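From: Styliani Dimitriou
To: Grerngate toy kitchen list
Date: Jan 17, 2021
Subject: Re: [toykitchen] sorting the play food, and what do I do about the fruit

Orestis Koutsoukos wrote:

> Hi all, I finally opened the bins from the Petadstead sale and there is
> a LOT of play food in there. Soft stuff, hard stuff, bits that used to be
> cut-apart fruit and have lost their other halves. Do you people sort by
> food group or by what it's made of? My sister says food group. I tried
> that and ended up with one giant fruit bin and a single sad pork chop.
> Also, does anybody keep the banana-ish things that don't look much like
> bananas? I have 6 of those and I'm inclined to toss them.

Orestis, don't toss them! I'm serious, the lumpy ones get used more than the good ones at my table. I have one that I've been calling a banana for years and I'm still not sure whoever made it would agree with me (my nephew says it's a ginger root, and he's pretty firm about it). It's got a bump low down on one side and a little dark speck up by the tip, and it goes in every single soup.

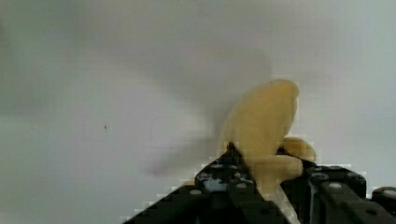
The banana, or ginger, depending who you ask.

As for sorting, I gave up on food groups a long time ago. I went through the same thing when I bought out the Zou family's collection, back when I had shelf space and no sense. My first try was fruit, vegetables, meat, bread, "other," and "other" was full before lunch. Now I go by how it gets washed. Soft things in one tub, hard plastic in the second, anything with a paper label in the third, and the third one never goes near the sink. It sounds fussy, but cleanup is so much faster, and the kids don't care one bit which tub the carrot came out of.

The cut-apart fruit with the missing halves I just treat as slices. They make great toppings. If you've got a whole bag of them and don't want them, I'll pay the postage, no joke. 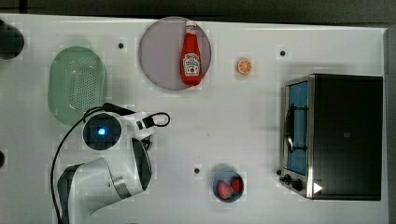 Dishes are where I'd spend the effort, if I were you. Food is easy to find and always turns up in big bags, but a plate that's big enough to really serve on is hard to come by, and the doll-size ones drive me nuts because everything slides off. I like a full-size one, like the grayish lavender one with the ketchup lying across it, and I like at least one colander in the mix (the green oval one gets fought over). Same goes for the toaster oven. Put something with some size to it on the table and the pretend cooking goes on twice as long, at least at my house! Just leave a bit of bare table between things so there's somewhere to chop.

Oh, and you asked a while back about storage and I never answered, sorry. The Gredeck bins with the snap lids are fine, but get the shallow ones. In the deep ones all the little stuff sinks and you end up dumping the whole thing on the floor to find one slice of orange. I paid too much for mine and would do it again.

Are you still planning to bring the extras to the swap in May? If so put me down for bread, any kind, and eggs if they come with a carton. I can bring cups. I have so many cups.

Styliani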